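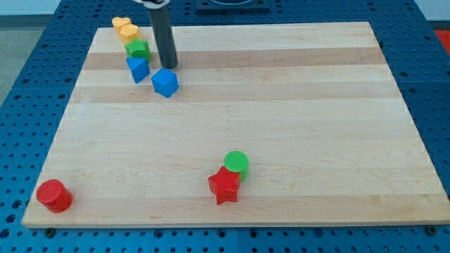

I'm going to stick up for plain wood boards, because I'm tired of losing this argument at family dinners! My brother-in-law thinks anything made of wood strips is a leftover with good manners. He wants one big slab, one tree, one look. I say give me the strips, the pale ones next to the tan ones, all glued up side by side with the grain going its own way in each. You get a stripe for free and no one had to paint it.

I bought my first one at Cloutier when they were clearing out the back room in April. It was 17 dollars and I thought, well, if it's awful it can go under a plant. It has never been under a plant. It's been a bread board, a tray, a puzzle table, a lap desk when I had the flu, and for most of one winter it was where my niece built her towns (blocks everywhere, and you did not touch the bridge). She'd line things up along the darker stripe like it was Main Street. Try that on a plastic mat with cartoon roads printed on it, where all the roads are already decided!

And the price thing makes me a little crazy. Murray Vachon, who I like very much, paid 155 for a play table with bins and a lid and a little crane, and his kids use the lid. Just the lid, on the floor. I'm not saying he got robbed, the bins are nice bins. But a flat piece of wood is most of what a kid wants from a table, and most of what I want too.

Yes, they scratch. Yes, you have to oil them, and I forget, and then I do it at 9 at night and the whole kitchen smells like a hardware store. I like the scratches fine. Babak Mousavi at work sands his down every spring so it looks new, and more power to him, but mine has a dent from a dropped can of tomatoes and I'd miss it.

So if you see one on a shelf somewhere and it's a bit stripy and a bit boring, get it. Then call my brother-in-law and tell him, please, he's stopped picking up for me.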